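New floor opens at the Ilex community rooms

The ground floor of the Ilex building is open again to its groups and classes after the old carpet was taken out and replaced with a wooden floor. The work started in May and was done in two stages, so that the small room at the back could stay in use for the language lessons and the toddler morning.

The old carpet was laid when Ilex moved into the building and had been a subject of complaint for a long time. It was worn near the doors, and the dance groups had to bring their own boards when they wanted to practise. In a survey of users last winter, 83 people sent their answers, and 71 of them put the floor as the first thing they would like to change.

The boards were supplied by Nimport and fitted by Kouris, a flooring firm which has its workshop two streets away. Ilex had looked at three colours and left samples of them in the entrance for some weeks, with a sheet of paper where visitors could write which one they liked. The lightest one was the clear favourite. Some people wrote that a pale floor would show dirt more quickly, and one answer said only "please, no more grey".

Light boards in the main room

The main room has always been rather dark in the afternoon, and the choice of a pale wood was made partly for this reason. The boards have a satin finish and a fine grain which can be seen best from close. In strong light, parts of the floor look almost white.

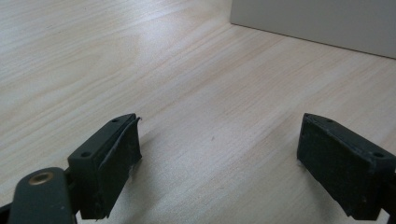

What users are asked to do

Outdoor shoes are allowed in the entrance and in the corridor, but not in the main room. A shoe rack will be placed beside the door. Groups which cannot take off their shoes, for example for medical reasons, should speak with the office before the first meeting, and covers will be given to them.

Chairs and tables may be used as before. They have received felt pads under the legs, and they should be lifted and not pulled. If a pad is lost, there are new ones in the drawer of the office desk. Tape must not be put on the boards, also not the paper kind. The badminton group, which used tape for its lines, will receive rubber markers.

The floor is to be swept with the soft broom after each session. Water should be used very little, and anything spilled should be wiped up at once with a dry cloth. The weekly washing is done by the cleaning firm, so groups do not need to bring any product of their own.

Costs and next steps

The work on the main room was paid from the building fund, together with a grant of 2,000 pounds from Relatell and 446 pounds which was collected at the spring book sale. The hire prices for the rooms stay the same until the end of the year.

The back room still has its old covering. Ilex would like to change it too, but a date has not been decided, and first the heating pipe under the window must be repaired. During this repair the language lessons will move to the main room in the mornings.

Groups that had their place in the timetable before the work keep the same hours. A few evening hours are still free, mostly the later ones from eight o'clock, and requests for them can be left at the office or sent by e-mail. The piano has not yet come back from storage. It is expected before the choir begins its new season, and until then the choir will use the keyboard from the back room.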